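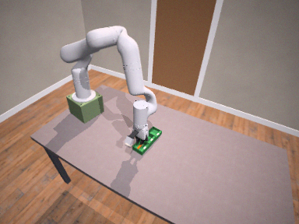

# Visit report: Trimik training center, Brudthorpe

Trimik opened its Brudthorpe training center to outside visitors in January. The center teaches programming to school groups in the morning and to plant technicians from 2 p.m. I attended both sessions.

## Layout

The building is a former print shop on two floors. The ground floor has 19 workstations, a server closet and a small room for repairs. Upstairs are the classrooms and an office shared with Woldegiorgis, the firm that writes the course material. Power and network drop from the ceiling, so desks can be moved between sessions without rewiring.

## School session

Students start in a block editor and switch to Python in week four. The switch is handled by a split view: blocks on the left, generated code on the right, both editable. Edits to the code flow back to the blocks only if the syntax is valid. Indentation errors were the most common stop, and the error text is still too long for a twelve-year-old to read.

The course library holds 264 exercises. Each has a fixed test set, and results go to the teacher's screen when the student submits. There is no partial credit -- a point two teachers raised during the break.

## Technician session

The afternoon group worked on state machines and fault handling. Code is run in simulation first, then reviewed in pairs. Risport, a sports flooring manufacturer nearby, sends its line staff here and has asked for a shorter version of the module. Woldegiorgis is drafting one.

## Open items

- Offline mode is planned but was not shown.
- License terms for schools outside the county were not available.
- The teacher's screen refreshes slowly with a full room. Staff put this down to the database, and a fix is scheduled for the next release.

Parking is behind the building, entered from the canal side.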